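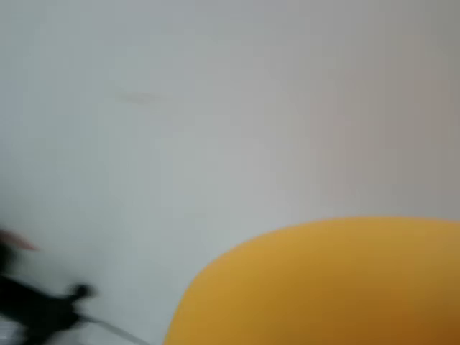
Rentals > Tenants > Grecu Court > Frequently asked questions

Questions about renting at Grecu Court

Last updated 16 June 2026

These are the questions the leasing office gets most often. If yours isn't covered, call or stop by during office hours. Your signed lease always comes first if it says something different from this page.

How many apartments are there?

Grecu Court has 162 apartments in two buildings, Morkine and Osodus. Morkine is the one facing the street. Osodus is behind it, next to the parking lot. Studios are only in Osodus. One- and two-bedroom apartments are in both.

How do I apply?

Fill out the application online or pick up a paper copy at the office. Every adult who will live in the apartment has to apply separately. We need a photo ID, your last two pay stubs and the name and phone number of your current landlord. If you are self-employed, send your most recent tax return in place of pay stubs.

Is there an application fee?

Yes, $42 per adult. It pays for the credit and background check and is not refunded if you change your mind. If we rent the apartment to someone else before running your check, you get it back.

How much is the security deposit?

One month's rent. It is due when you sign the lease, along with the first month. We return it by mail after you move out, less any unpaid rent or damage beyond normal wear. Please leave a forwarding address with the office. Without one the check goes to your old apartment and it can take a while to sort out.

What counts as normal wear?

Small nail holes, light scuffs on walls and counters, carpet that has flattened in the walkways, and paint that has faded. Burns, large holes, broken blinds, missing smoke alarms and pet damage to doors are not normal wear. You will get a move-in checklist with your keys. Fill it out and return it within a week, even if everything looks fine. 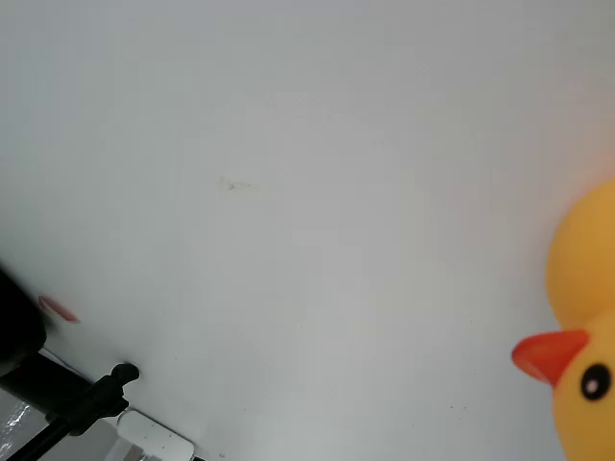
If you lose the checklist, ask for another one in the first week. After that we go by the condition recorded when the apartment was last turned over.

Can I paint?

You can paint interior walls if you ask first in writing and agree to return them to the original color before you leave. Ceilings, trim, cabinets and doors may not be painted. Peel-and-stick wallpaper is not allowed in either building.

Are pets allowed?

Cats and small dogs are allowed, up to two per apartment. There is a one-time pet fee of $200 per animal. Fish don't need approval unless the tank is larger than 20 gallons.

Is parking included?

One space per apartment is included. Spaces are numbered and listed in your lease. A second space may be available for an extra monthly charge, but there is a waiting list. Visitors should use the unmarked row along the back fence. Cars parked in someone else's numbered space can be towed at the owner's expense.

Which utilities do I pay?

You pay electricity and internet. Water, trash and heat are included in the rent. Set up your electric account before move-in day, with service starting on the first day of your lease.

How do I get into the package room?

The package room is on the ground floor of Morkine, across from the mailboxes. Your apartment key does not open it. You use a door code, which the office changes every May and sends to you by email. Osodus residents use the same room. Large furniture deliveries are not accepted there and have to go straight to your apartment.

How do I report a repair?

Use the form in the tenant portal for anything that can wait. For no heat, no water, a leak or a broken entry lock, call the office and press extension 2506 at any hour. Zamfira Munteanu schedules repairs for both buildings and will contact you with a time. Tell us if you have a pet that needs to be shut in a room before we come in. 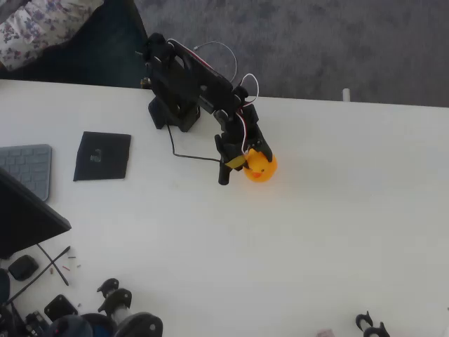 Robotic arm with a yellow rubber duck in its gripper

Can I sublet?

Not without written approval. The person subletting has to go through the same application and pay the same fee. Short-term vacation rentals are not permitted for any length of stay.

What if I need to leave before my lease ends?

Give us 60 days' notice in writing. You are responsible for rent until the apartment is rented again or the lease ends, whichever comes first. We start advertising it as soon as we get your notice.

Who owns the buildings?

Famitz Residential owns and manages both. Rent checks should be made out to Famitz Residential and not to Grecu Court.

Related pages
Available apartments
Move-in checklist
Pet registration form
Parking waiting list
Office hours and holidays

This site uses cookies to remember your settings. By continuing to browse you agree to our use of cookies. Accept | Cookie settings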